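About Plandetti

Plandetti School of Illustration and Craft is an independent teaching studio for people who draw, print and make jewelry. We offer part-time courses for adults, a portfolio year for school leavers, and a small program of evening classes. Our students come to us at every stage, from complete beginners to working illustrators who wish to learn a second discipline.

The school was established by Shahnaz Akanda, an illustrator and printmaker, who began by teaching a single drawing class above a frame shop in Jullside. The class was full within its first term. A second was added in November of the same year, and the school took on its present premises when the frame shop closed. Ms. Akanda remains Director of Studies and continues to teach the introductory course in ink and line.

Our Approach

Instruction at Plandetti is based on regular practice. Students are expected to keep a sketchbook throughout their course and to bring it to every session, finished or unfinished. Tutors review sketchbooks individually and give written comments twice each term. We do not award grades on part-time courses. Students on the portfolio year receive a formal assessment, which is moderated by a practicing artist from outside the school.

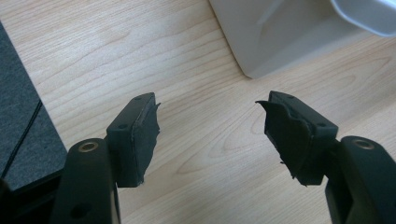
Classes are kept small so that each student has time with the tutor at every meeting. Most tutors are working artists who teach one or two days a week and maintain their own commissions, and they are encouraged to discuss the practical side of the profession – pricing, contracts, copyright and the handling of difficult clients – alongside technique.

Courses

The teaching year is divided into three terms. The following subjects are offered in each of them:

Ink, line and observational drawing
Watercolor and gouache for illustration
Character design and picture books
Relief printing and screen printing
Beginning jewelry, including wire work and enamel
Preparing and selling original work online

Longer courses in bookbinding and pattern design are offered once a year, subject to enrollment. Applicants for the portfolio year should submit up to ten pieces of recent work together with a short letter. Prior qualifications are not required.

The De Haan Library

The school holds a reference collection of 1161 volumes on illustration, lettering, ornament and the history of print. It was formed around the private library of the De Haan family and is named in their honor. Current students may use the collection during opening hours. Former students and members of the public are welcome by appointment. Books may not be borrowed, although a scanner is provided for private study.
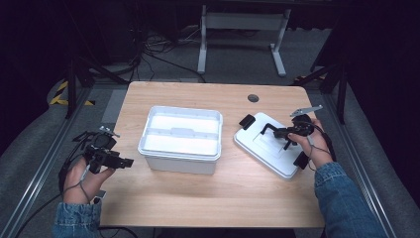
Exhibitions and the Eledo Prize

Student work is shown in the ground floor gallery at the close of each term. The summer exhibition is open to all enrolled students and is selected by the teaching staff. Work may be offered for sale, and the school takes no commission.

The Eledo Prize is given each year to a student whose work shows marked progress over the course of study. The recipient receives $300 toward materials and a solo display in the gallery window. Nominations are made by tutors, and students may not apply directly.

Access and Fees

The studios and gallery are on the ground floor and have step-free access. The library is on the upper floor; readers who cannot use the stairs may ask for books to be brought down to the gallery desk. Fees are payable by the term, and 2 bursary places are reserved on the portfolio year for applicants who could not otherwise attend. Basic drawing materials are included in the cost of all introductory courses.

Visitors considering a course are invited to contact the school office to arrange a tour.

Page last revised 30/01/2023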